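Workshop tips: sharing a bench with a robot arm

When the sorting arm came to our toy repair room at Yorath, a few of us quietly wondered what would be left for us to do (plenty, as it happens!). Keep the bin to one side, open, and leave the gripper a bit of room to come down between the bricks.

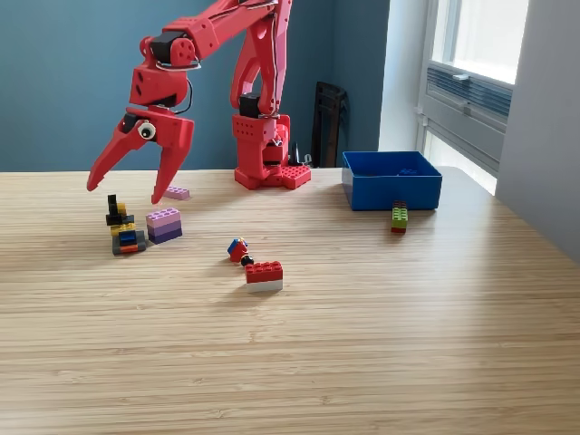 Give the fiddly jobs to people

Baoshan Yu used to sort all morning and now spends that time matching odd parts, and she's much cheerier for it.
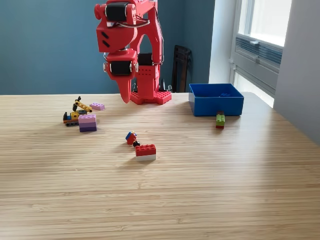 Do talk over the new roster before anyone's hours change, though, and let everybody have a turn at running the arm, even the ones who say they'd rather not.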